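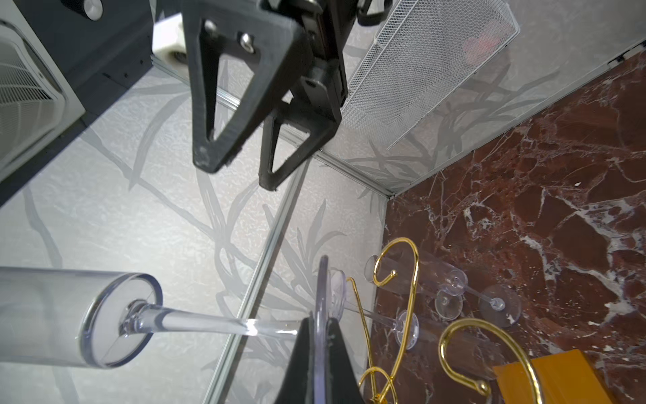

Gripper fingers over the glass rack at Kotstead, with flutes lying on the marble.

The fingers on our cell get changed every 4000 picks, worn or not, and I think that is the wrong way to look after them. The rule came from Custulbridge, where the cell handles boxed parts. Ours handles plastic stemware, and a finger can go soft at the tip well before the counter says so. The last left finger was finished at 3009. The one before it was still good when it went in the bin.

Screws are a better guide. I put a driver on the finger screws at the start of each shift, which takes 9 minutes with the cable check.

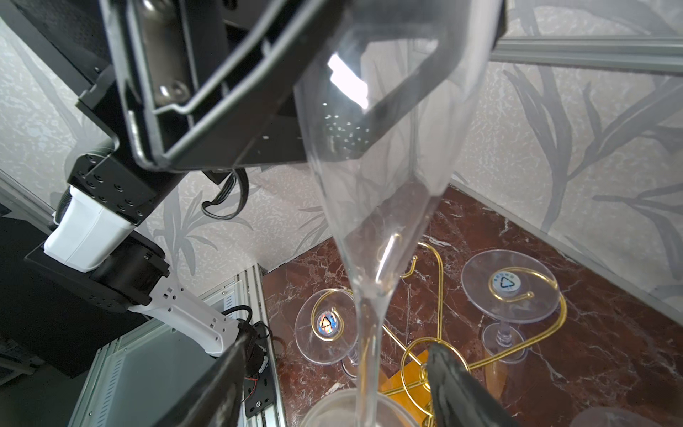

If one has moved, I look at the finger before I tighten anything. Tănase, who supply our spares, list a torque for the bracket but nothing for a printed finger, so we go by feel and write it down. The Dramis log has 104 entries since March and it tells me more than the counter does. Keep the counter for ordering stock. The decision to change a finger should sit with whoever had the driver in their hand that morning.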